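Le porte-gobelets de la table claire

Je l'ai trouvé samedi à Mestden, dans un bac de fins de série. Une base ronde, brun-rouge, et du fil métallique sombre plié en deux boucles. Je cherchais surtout un plateau, je suis repartie avec ça.

Chez nous, les gobelets en papier finissent toujours par traîner d'un bout à l'autre de la table. J'en ai mis un dans le support et laissé un autre à côté.
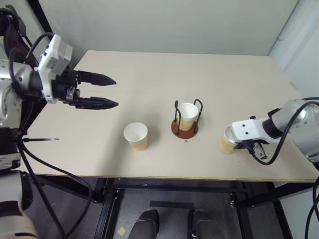 Ce que j'en pense

Il pèse 234 grammes sur ma balance de cuisine. Les boucles montent plus haut que le gobelet et entourent le gobelet. Pour les tasses à anse, je garde l'étagère. Il me reste à voir s'ils en ont un deuxième à Mestden.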